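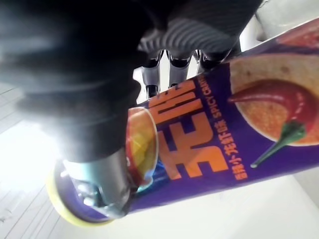 The Wulo is a multi-finger hand for robot arms, sold by Flostivholm for shop, kitchen and stockroom work where the goods come in all shapes. It suits tall round packs such as snack cans, as well as boxes and soft bags. The fingers are jointed in silver metal and end in rounded black tips.

The hand weighs 818 grams without its cable. It is priced at 1,185 pounds, with the wrist adaptor charged separately at 260. Delivery is free on the mainland. The guarantee runs for 2 years and covers the joints and motors but not the fingertips, which wear and are sold in sets.
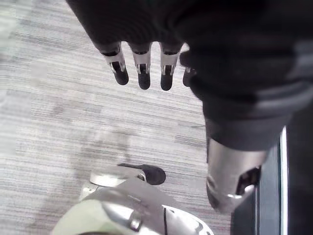

Fitting takes four bolts and one connector. Park the arm with the hand pointing down and the fingers open before you switch off, then wait for the status light to go out. Grip force is set in the software for each item, so start low with anything that dents. Left and right versions cost the same. Please say which you want when ordering.

Comments

Raimo Harju
Does the adaptor fit the older Grultby arms? The drawing only shows the new flange.

Mylene Gatchalian
Raimo, ours did, but we had to buy longer bolts.

Dexter Cruzado
Had mine since August. Good on cans, slower than I'd like on bags. Spare tips took ages to arrive.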